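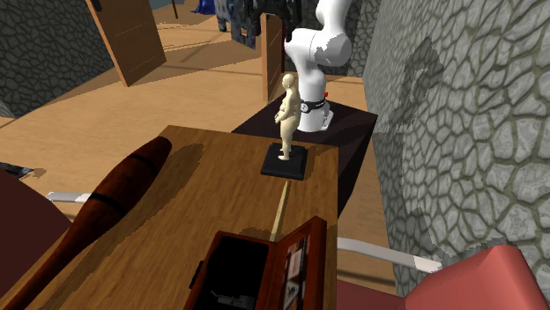
GRAVSIDE FLEA MARKET MOVES INDOORS FOR THE WINTER

I'm so happy to finally share this one! Starting in November, the Gravside flea market is moving into the old Burnel shoe warehouse, two blocks from the bus station. We've got room for 174 tables (up from 70 on the parking lot, where the wind kept taking everybody's tablecloths), and Jang Bakery is running the coffee counter. Doors open at 6 a.m. for sellers and 8 for everyone else. Admission is $2, kids get in free. Want a table? Sign up at the Markex front desk before the end of October.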